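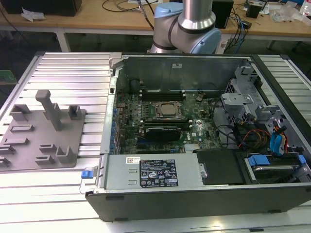
*Figure 1. The Dell tower on the work table, with the side panel off and the robot arm behind it.*

# Visit report: robotic disassembly at the Jollingate open day

Module: Automation and Society, second year
Group: Narayanan Palaniappan, Solène Perrin, Fabrice Gilbert
Module tutor: Séverine Guillot

## 1. Background to the visit

Our group project asks whether a robot can usefully take apart old office computers, and what would have to change in a repair shop for that to be worth doing. We had read a fair amount before the visit but had not seen anyone try it. The Jollingate workshop held its open day in June, and Ms Guillot arranged for us to attend the afternoon demonstration and to stay on afterwards to ask questions.

Jollingate is a shared engineering workshop in a building put up in 1975 as a printing works. Part of the ground floor is used by a small firm called Tustora, which collects old office machines from local employers and sells the working parts. Tustora takes in 400 computers in a normal month. The robot work is a joint project between Tustora and the workshop, and they call it Rela. It is led on the Tustora side by Lionel Renaud, who gave the demonstration.

We agreed our roles on the train. Narayanan took notes on the robot and the programming, Solène on the bench layout and safety, and Fabrice on the costs and the people side. This report is put together from all three sets of notes, so the style changes a little between sections.

## 2. What the demonstration covered

Mr Renaud began with a short talk on why desktop towers were chosen. Tustora gets a lot of them from the same few employers, and they tend to arrive in batches of the same model. A robot can be taught one model and then used on the rest of the batch. Laptops were tried first and dropped. They are held together with small screws under rubber feet and labels, and the team spent more time finding screws than removing parts.

The job was split into three stages:

1. A person opens the case and lays it down on the table.
2. The arm removes the parts it has been taught.
3. A person takes out whatever is left and sorts the metal.

We had expected the robot to open the case as well. Mr Renaud said they did have that working for one model, but a person does it faster and also notices things like a cracked board or a missing drive. In his view there was no point making the arm do it only to be able to say that it could.

The part shown to visitors was the removal of memory modules. On the Dell board the memory slots have black latches that must be pushed outwards before the module will come free. The arm moved above the slot, pressed on one latch, moved across, pressed on the other, and then came back to grip the module and lift it. It did this slowly. Mr Renaud told us it was running at reduced speed for the open day and that we should not time it, so we did not.

The first attempt failed. One latch had not opened fully and the arm stopped when it felt more resistance than it was set to allow. Mr Renaud cleared the stop, moved the start position slightly on the control screen and ran it again, and the second attempt worked. We thought this was the most useful part of the afternoon, as it showed how the system behaves when something is a little out of place.

## 3. The work area

The tower is laid on its side on an aluminium table with slots in the top. Clamps and fixtures can be bolted anywhere along the slots, so the layout can be changed without drilling anything. Next to the tower is a grey 3D-printed plate with raised blocks and a T-shaped post (see Figure 1, left). The workshop prints its fixtures in-house. Solène asked how long a new one takes, and the answer was that the printing is done overnight but the design usually goes through several versions before it is right.

The arm stands on the far side of the case. This means the operator has a clear view into the computer from the front of the table and does not have to lean past the arm to reach in. The normal workbench is behind that again, and it is used for cables, spare parts and anything waiting to be put away.

The floor is marked with tape to show how far visitors may come. The arm slows down when someone crosses the line. Mr Renaud was careful to say that the tape is there for people, and that what protects them is the force limit on the arm together with the stop button. The button was within his reach for the whole demonstration.

## 4. What makes a tower difficult

Before the visit we had assumed that the screws would be the main problem. Looking into the open case, we changed our minds. The processor is under a metal retention frame, the hard drive is held by a blue clip, and there is another blue tab by the power supply. Coloured tabs like these are there so that a technician can find them quickly. They help the robot too, as the camera software can look for a patch of blue much more easily than for a grey screw on grey metal.

The cables are the real difficulty. On the right side of the case, by the drive cage, there are black, red, yellow and orange cables bundled together, and the blue SATA cables run down the same side. A cable does not sit in the same place in any two computers, even when the computers are the same model. It also moves when something near it is touched. Rela does not handle cables at all at present. If a cable lies over a part the arm has been taught, a person has to move it first.

Narayanan asked whether the cables could just be cut. They can, and some recyclers do this, but Tustora sells cables as well and would lose that income. There is also a risk of leaving a short end behind in a connector.

Other points from our notes:

- The coin cell on the motherboard is always taken out by hand and goes in a separate tub.
- Power supplies are never opened. They are tested whole, then sold or sent on to a licensed recycler.
- Stickers sometimes confuse the camera, mostly shiny ones.
- Dust matters more than we thought. Cases are blown out before they reach the table.

## 5. How the arm is taught

A new model is taught by hand. The operator pushes the arm to each position, presses a button to save it, and then adds a note on what to do there (press, grip, lift, release). The team then runs the sequence on several computers of that model and adjusts it. Mr Renaud said a sequence is only put into regular use after 500 runs, counting the failed ones, and that the log of failures is the thing he reads most.

The software that stores the sequences is called Ferrand. We were shown it on screen and it looks like a plain table, with one row for each step. Fabrice tried adding a step himself under supervision. He saved a position with the gripper too low and the software refused to accept it, giving the height of the case wall as the reason. He raised the arm and it was accepted.

## 6. Costs and people

We were not given the price of the arm, and we have not tried to guess it. What we were told is that 2 people work on disassembly, and that both were there before the robot. Neither has been replaced. They now spend more of the day on testing, which Tustora finds harder to recruit for, and less on pulling out parts.

Solène spoke to one of them during the break. She said her wrists were better for not pressing latches all day. She also said that the arm was annoying in its first months, when it stopped so often that she would finish the computer by hand while it was being reset. She still does this sometimes when there is a van waiting.

## 7. What we will use in our project

We are going to change our plan in two places. Our first draft had the robot doing the whole job from closed case to sorted parts, and we will now split the work in the way described in section 2. We will also drop the section on screw detection and write about cables instead - there is less published on it, but we have better notes.

Two questions are still open. We do not know how many computers of one model are needed before teaching a sequence pays off, and Mr Renaud has offered to send us the failure log for one batch so that we can try to work it out. We also want to ask whether the same fixtures can be used for different makes of tower. Fabrice will write to him about both, with Ms Guillot copied in.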